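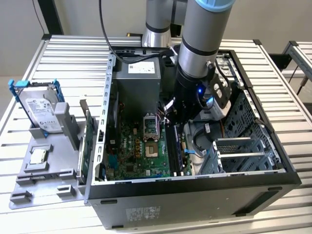
Section 6. Preparing a used desktop computer for the Asadi catalogue

Revised 08/04/2022. Replaces the March edition.

In this section you prepare a used desktop computer to hold the Asadi catalogue for a small library or a school reading room. You need no earlier knowledge of computers, but please read the whole section one time before you start. If your library has bought the Idell package, the computer is already prepared and you can go directly to Section 7.

6.1 Before you begin

Please have these things ready on the table:

– one desktop computer, with its power cord
– a cross-head screwdriver, medium size
– a soft brush and a dry cloth
– the Asadi installation stick
– your licence card (the code is on the back, under the grey strip)
– a keyboard, a mouse and a screen
– a network cable long enough to reach your router

The installation takes roughly 55 minutes. The time for cleaning is not included, and a computer which has stood in a storeroom for some years can need a good deal of cleaning.

Caution: Switch off the computer and pull the power cord from the wall before you open the case. Then press the power button once and hold it for a few seconds. Do not open the power supply unit for any reason, also not for cleaning.

6.2 Opening and cleaning the case

1. Lay the tower on its side on a firm table, with the removable panel upwards. Put a towel under it if the table surface is important to you.

2. Take out the screws at the back edge of the panel. Keep them in a cup or a small dish.

3. Slide the panel towards the back and lift it off. On some models there is a latch in place of screws. If the panel does not move, look for a second screw near the bottom and do not use force.

4. Remove dust with the soft brush. Hold the fan blades still with one finger while you brush them. Do not use a household vacuum cleaner inside the case.

5. Wipe the outside of the case with the dry cloth. If there is an old property sticker from another organisation, please remove it and make a note of its number in your equipment book.

Note: If the colour of any part has changed to brown, or you can smell burning, do not continue with this computer. Choose another one.

6.3 Adding memory

Asadi works with the memory that most office computers already have. If your catalogue has more than 3000 titles, we recommend to add a second module, otherwise the search page becomes slow. Ask for the correct type in the shop, and bring the model number of the computer with you. Memory types look much alike but they do not fit in each other's slots.

1. Touch a bare metal part of the case with your hand.

2. Open the clips at the ends of the free memory slot.

3. Take the new module by its edges. Compare the notch in the module with the small ridge in the slot – they must be at the same place.
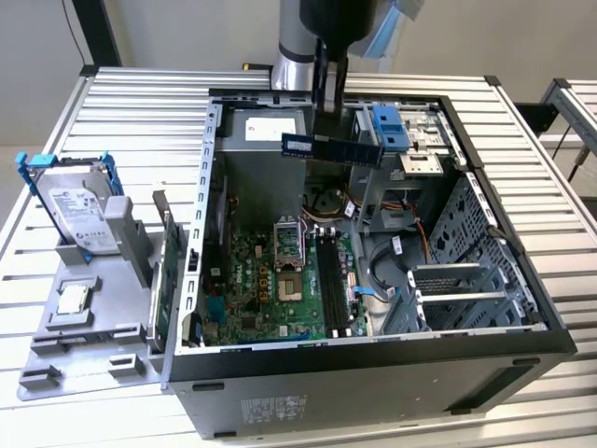
4. Press the module straight down until the clips close. You will need more pressure than you expect, but it must be even on both ends.

5. Look along the top of the modules. They should stand at the same height. If one is higher at one end, take it out and repeat from step 2.

Caution: Never put in or take out memory while the power cord is connected.

6. Put back the side panel and its screws. Stand the tower upright, with a hand's width of free space behind it.

6.4 Installing Asadi

Everything on the old disk will be erased in this part. If there are documents that somebody still wants, copy them to another place first.

1. Connect the screen, keyboard, mouse and network cable. Connect the power cord last.

2. Put the installation stick in a USB port at the back. The front ports of older computers are sometimes not reliable.

3. Switch on the computer. When the Asadi logo appears, choose your language and press Enter.

4. Choose "Whole disk". The other option is for computers that are used for two purposes, and it is described in Section 11.

5. Type the code from your licence card. Write it without spaces. The letter O is never used in the codes, so a round sign is always a zero.

6. Wait until the message "Remove the stick" is shown. The screen can stay dark for some minutes before that. Please do not switch off the computer during this time.

7. Remove the stick and press Enter.

Note: If you see message 216, the computer has started from its old disk and not from the stick. Restart it and hold down the key for the start menu. This is usually F12, but some makers use F9 or Esc.

6.5 First settings

1. Give the catalogue a name. Readers will see it at the top of every page, so choose the full name of your library and not an abbreviation.

2. Set the date and the time zone. Loans which are entered with a wrong date cannot be corrected as a group afterwards, only one by one.

3. Choose your label size. If you use Asness spine labels, choose "Narrow". For any other labels, measure the height of one label and type it in millimetres.

4. Make two user accounts: one for the desk, and one for the person who looks after the system. Write down both passwords and keep the paper in a locked drawer, away from the computer.

5. Print a test page of labels on plain paper. Hold it behind a label sheet against a window to check the position.

6.6 Moving an older catalogue

If you have a catalogue on cards, go to Section 8. If you have a list in a spreadsheet, it can be read in directly. The first row must have the names of the columns, and every title must have its own row, also when you own several copies of it.

Catalogues from Markano can be read in too, but the reader notes are lost. Print them before you start, or keep the old system running beside the new one until the end of the school term.

6.7 If something does not work

The computer beeps and the screen stays dark: the memory is not seated well. Disconnect the power and repeat 6.3 from step 4.

The computer starts but there is no network: try another cable first, then another socket on the router.

The clock is wrong every morning: the small round battery inside the computer is empty. Replace it with one of the same type and repeat 6.5, step 2.

The search finds nothing: open "Maintenance" and choose "Build index". For a large catalogue you can leave this to run overnight.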